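Plolton – Player Guide
Section 5: Saving and Loading 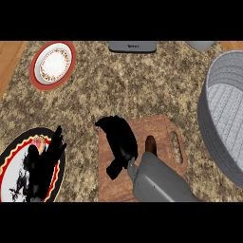 The game keeps up to 70 save files for one profile.

1. Open the pause menu and choose Save.
2. Select an empty slot, or an old one to replace it.
3. Wait until the disk icon disappears.

Note: In the Irance chapters you can save only at a camp – the Save button stays gray in other places.

Caution: Do not turn off the console during saving. The file can be damaged and cannot be repaired.

To load, choose Continue in the main menu.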